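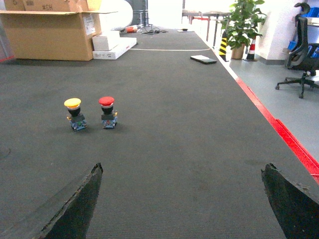 Fellora bench vice: long-term review

Rating: 3 out of 5

I bought the small Fellora vice in October to replace one with a cracked base. It came from Kapoor Tools in Willivham, who had it on the shelf next to the Vukilent equivalent for a good deal more money. I have used it on most working days since, mainly for filing, drilling small parts and cutting threaded rod.

Fitting

The base takes four bolts and none are supplied. The holes are slotted, so there is a little room to shift the vice before you tighten up. My bench top is thick and I had to buy longer bolts than the leaflet suggests. The swivel base locks with two levers, and the left one fouls the handle when the vice is turned fully round. I have got used to it but it is poor design.

In use

The jaws close square and grip evenly across their width. With thin sheet there is a slight lift on the moving jaw, and a sharp knock with a mallet puts it right. The screw was stiff out of the box. I cleaned off the factory grease and put on some of my own, and it has run freely ever since.

Most of what I hold in it is small: brackets, spacers, short lengths of bar, and end rollers when the burrs need taking off. For round stock the V-groove in the jaws is too shallow to be much help. I use a pair of aluminium soft jaws with a deeper groove, and those cost me 9 pounds. 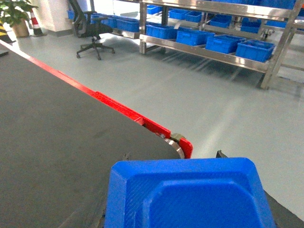 Wear and faults

The paint has chipped along the top of the fixed jaw. One of the jaw plate screws worked loose in the first few weeks and needed thread lock. The plastic caps on the handle ends have both come off and one is lost. There is no play in the slide that I can feel.

Price

I paid 16 pounds less than the Vukilent was marked at. If you turn the vice on its base a lot, I would pay the extra. If it stays in one position, the Fellora will do the job.

Posted June 6, 2018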